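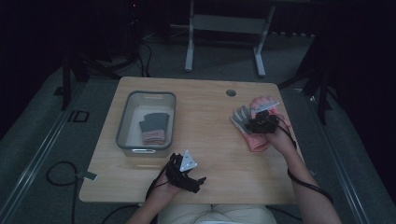
Ordnung als Dienstleistung

Der Haushalt galt in der betrieblichen Weiterbildung lange als Privatsache. Mit dem Programm Plenda hat der Dienstleister Moura diese Trennung aufgegeben. Seit 18 Monaten werden dort Beschäftigte der ambulanten Haushaltshilfe in der Führung fremder Wohnungen geschult, vom Wäscheschrank bis zur Vorratskammer.

Den Anlass gaben Beschwerden von Kundinnen und Kunden, die nach dem Einsatz wechselnder Kräfte ihre eigenen Dinge nicht mehr fanden. »Wer in einer fremden Wohnung arbeitet, übernimmt eine Ordnung, die über Jahrzehnte gewachsen ist«, erläutert Programmleiterin Thaís Pimentel. »Diese Ordnung ist zunächst zu lesen, bevor man sie verändert.«

Der Lehrgang umfasst 55 Unterrichtsstunden und schließt mit einer praktischen Prüfung ab. Behandelt werden die Pflege empfindlicher Textilien, die Lagerung von Reinigungsmitteln und die Übergabe an die nachfolgende Kraft. Je Durchgang stehen 20 Plätze zur Verfügung. Die Teilnahme gilt als Arbeitszeit und wird entsprechend vergütet.

Besonderes Gewicht liegt auf der schriftlichen Absprache. Für jeden Haushalt wird ein Blatt angelegt, das Aufbewahrungsorte, Gewohnheiten und ausdrückliche Verbote festhält. Kátia Miranda, die das Fach Textilpflege unterrichtet, verweist auf die Grenzen des Verfahrens: Manche Kunden empfänden bereits die Frage nach dem Platz der Tischwäsche als Eingriff. In solchen Fällen bleibe das Blatt unvollständig.

Der nächste Durchgang beginnt im Juli. Anmeldungen nimmt die Geschäftsstelle von Moura schriftlich entgegen.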